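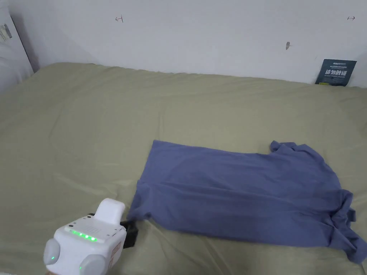
Gonzalo Robles wrote in to ask why his T-shirts come out of the wash smelling fine and then stink after 9 minutes of wearing them. I had the same trouble for years! Detergent builds up in the armpits and hangs on to everything.

So, soak first. Fill a bucket with warm water, stir in 300 ml of plain white vinegar and push the shirts under. Leave them for 2 hours (overnight is fine too, I forget mine all the time). Then wash as usual with half your normal detergent and skip the softener.
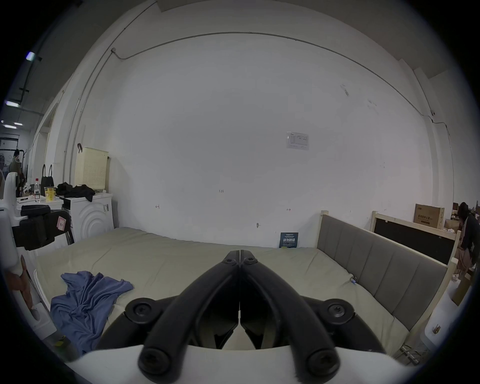 Märta Amundsen says she gets better results turning everything inside out before the soak, and I've started doing it too. Dry them outdoors if you can, even in January.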